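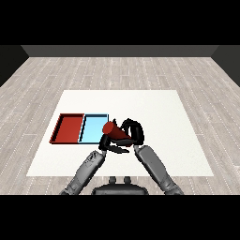
Fig. 1. Sort task in sim, cone held between both hands, trays to the left.

Monday, June 20, 2022

Project: Pritura, student module, two-arm sorting. Simulator build: Kuvex, scene file lins_table. Controller: Fellik.

Carried on with the cone. The cup-shaped end is awkward for a single hand, so the task is now written as a two-handed hold: left hand under the wide end, right hand over the narrow end, then carry left to the tray of matching colour. Red goes to red. The blue tray sits between the cone and the red tray, so the carry has to pass over it. This is deliberate in the task sheet and we lose marks if the part touches the blue rim on the way.

Settings at start of session:
Seed 981.
Control rate unchanged from last week.
Object friction as supplied. Do not edit this, the marking script overwrites it anyway.
Finger closing force 4 N per finger, both hands.

First batch was poor. Right hand closed before the left was in place and pushed the cone across the table. Added a wait so that neither hand closes until both wrists are inside tolerance. Tolerance set to 4 mm. Tried tighter and the left wrist never settled, it hunts back and forth and the run times out.

Second batch better. Lift is fine. Trouble is in the carry: the two arms follow separate paths, and when the left arm slows near the end of its reach the right arm keeps going and squeezes the part. In the log it shows as a rise in contact force on the right fingers just before the slip. Replaced the separate paths with one path for the cone itself, and each wrist target is now worked out from that with a fixed offset. Should have done it this way from the beginning. The old code is still in the branch called carry_old, leave it there until the report is in.

Offsets are taken at the moment of grasp and not from the model file. If the cone has rolled a little during closing, the model values are wrong and the hands fight each other.

Carry height: 140 mm above the table at the lowest point of the part. Higher than it needs to be for clearing the rims, but the fingers under the wide end hang lower than the part does and they were what clipped the blue tray in the earlier runs. The collision report gives the link name, so check that column before blaming the cone.

Release is not solved. With the left fingers underneath, opening both hands together drops the cone on to them and it tips. Options:
a) left hand withdraws first, right hand holds alone for a moment. Needs more force on the right, not tested at 4 N.
b) lower until the left fingers are against the tray floor, then slide out. Probably fouls the tray wall.
c) turn the part during the carry so the wide end faces down. Cleanest result but wrist limits look tight on the right side.

Will try (a) first as it is only a change to the state machine. If the narrow end slips, go to (c) and ask for the wrist limits sheet.

Note for whoever runs the display: viewer window was left at the wide aspect setting, so saved views come out with black bands top and bottom. Does not affect the run. Reset it in the Kuvex preferences before making figures for the poster.

Reset script sometimes leaves the hand joints at their last values after a failed run. Reload the scene completely between batches until it is fixed. Costs a bit of time but otherwise the first run of each batch is worthless.

To do before next session:
Write the staged release.
Plot right finger force against cone position for both versions of the carry.
Move the grasp offset code out of the main loop.
Ask whether the marking script checks tray contact by hand links or only by the part. The task sheet is unclear and it changes what carry height we can use.
Save logs to the shared drive, not the desktop of the lab machine.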